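Marking out the bench top

The bench in the back room has a flat grey top with no features on it at all, which sounds like an advantage until you try to put something down in the same place twice. I have been using it for sorting hardware and for gluing up small boxes, and both jobs need a reference point. For most of the winter the reference point was a pencil dot. It rubbed off every time I wiped the surface down.

In March I decided to mark the top properly. The requirements were modest. The marks had to be visible from a standing position, had to survive a damp cloth, and had to come off again without taking the finish with them. The third one rules out most of what was in the drawer. Permanent pen is permanent. Electrical tape creeps when it gets warm and leaves a black line of adhesive. Ordinary cream masking tape is fine for a week and then bakes on.

That left blue painter's tape. I had part of a roll from Trindura, bought for the skirting boards, and a newer one from Stallus. The Stallus is the thinner of the two and tears more readily, but it unrolls with less pull, so it stretches less as you lay it. Stretch matters on a long run. Tape put down under tension tries to shorten again afterwards, and the ends lift first.

The layout is two lines crossing, nothing more. I considered a full grid at 200 mm spacing, drew it on paper, and concluded that I would never use most of the squares. Two lines give an origin and four areas, and four areas is as many piles as I can keep track of while sorting screws.

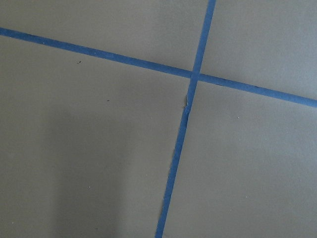
The lines do not meet at a right angle and I have left them that way. For sorting, the angle is irrelevant. For gluing, I put a steel square on the work itself and never on the bench, so all I want from the tape is a rough centre to place the job over. If you need the cross to be true, snap two chalk lines first, check them with a three-four-five triangle, and lay one edge of the tape to the chalk. Use the edge and ignore the middle, as the middle of a strip of tape is a guess.

The tape edge needs more care than I gave it. One strip has a torn bit just past the crossing, with a ragged fringe, and further along the same strip the sides wander slightly. The other is a good deal cleaner. A torn edge is a cosmetic fault at the start and a functional one later, because dust gets under it and a cloth catches on it. The usual repair is to cut back to sound tape with a sharp blade and patch over, but I do not want a blade on this surface, so it will stay until the whole strip is replaced.

Some notes on laying the stuff, for my own reference as much as anyone else's:

Wipe the surface with a cloth barely dampened with washing-up water, then again with plain water, and leave it 15 minutes.

Pull off more than you need. Stick down one end, hold the other end just clear of the surface, sight along it, then lower it in one go. Pressing it down as you travel gives you a curve.

Rub it down with the back of a spoon, from the middle outwards. Thumbs do not apply enough pressure at the edges.

If a strip goes down badly, throw it away. Lifted and relaid tape has already lost some of its grip and picked up grit.

Remove it slowly, folded back on itself at a low angle. I tried a 10 cm test piece near the back edge of the bench, left it 30 days, and it came away with no residue that I could see or feel. The Trindura left a faint tackiness over the same period, which white spirit dealt with.

I did look at the alternatives you can buy. Udley sell a printed bench mat with a grid and a ruler along two sides, and Stępień do a set of adhesive corner markers intended for shop floors. The mat is a sensible product but it curls, and I would be gluing onto it. The corner markers are too thick. Anything thick enough to feel under a fingertip is thick enough to rock a small box.

The next job is a shallow tray for the offcuts, to go under the bench on the left. I have the plywood already and am still undecided about the handles.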